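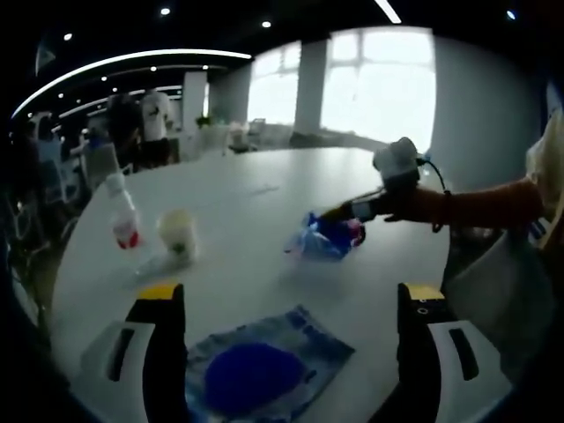
Oddsson fan club presale: queue and code problems, read before you post

pellow_k
Putting the presale questions in one place as there are four threads running. What we know at the moment:

Codes are tied to the email address on your club account, not to the ticketing account. If the two differ, the code is rejected with "not eligible". Change the ticketing one to match. Changing the club one resets your membership date and you drop out of the presale group.
The waiting room opens 30 minutes before the sale. Joining early gives no advantage; places are drawn at random when the sale opens.
Limit is two per member for the Grendach show and four for the others.

Standing at Grendach is numbered by wristband, so the order you arrive on the day matters less than the number on your ticket.

tamsin_row_f
Is the random draw confirmed? In March I joined the Ustent presale with two minutes to go and was 28th. My sister joined at the start and was past 1000.

pellow_k
That is what a random draw looks like. It is also in the ticketing site's help pages, under waiting rooms.

Marrowbone
I don't accept that it is fully random. I logged my position for the last three presales, one browser, same connection each time, and the logged-in account with a saved card was placed better every time. Three is a small sample, but it fits what other people reported after Ustent.

hexham_line
Three presales is no sample at all. You would need the same person joining with and without a saved card in the same sale, many times over, and the site merges duplicate sessions so you can't run it anyway. A saved card saves time at checkout. It has no bearing on the queue.

Marrowbone
Merging only applies within one account. Two accounts are treated separately.

hexham_line
And two accounts is against the presale terms. People had Ustent tickets cancelled for it.

dill.and.co
Practical question. My code has a zero or a letter O in it and I can't tell which. The email uses a font where they are the same. Has anyone got a code with both?

Estrella Bautista
Codes don't contain the letter O or the letter I. If it looks like an O it is a zero. Copy and paste adds a trailing space on some phones, which also fails, so delete the last character if the cursor sits one place past the end. I had this for the Rernano fan meeting and support confirmed the space was the cause.

dill.and.co
It was the space. Thank you.

tamsin_row_f
Does anyone know whether the soundcheck upgrade is sold in the presale or afterwards? The notice says "selected members".

Estrella Bautista
Afterwards, by ballot, from people who already hold a ticket for that night. You enter with the order number. It was the same for the last tour. The balloted price was 37 on top of the ticket, no booking fee. I have seen nothing about the price this time.

Marrowbone
The last tour had two ballots and the second was never announced on the app, only by email. Check junk folders.

pellow_k
Correct, I'll add that to the first post. On the saved card point, I am leaving it out of the first post unless someone can show something from the seller. People read these lists as instructions.

Marrowbone
Fine, but then the "joining early gives no advantage" line should go as well. If you join after the sale opens you go to the back, and somebody will read it as permission to turn up late.

pellow_k
Fair. Changed to "joining at any time before the sale opens gives the same chance".

quaylebridge
Which time is the sale for members outside the UK? The club page says 10am and the email says 11.

hexham_line
10am is UK time. The email converts to whatever region is set in your club profile. If yours says 11 your profile is set an hour ahead, and both are the same moment.

quaylebridge
Profile still had my old address in it. Does editing that reset the membership date too?

pellow_k
Region doesn't. Only the email address does. I would still leave it until after the sale.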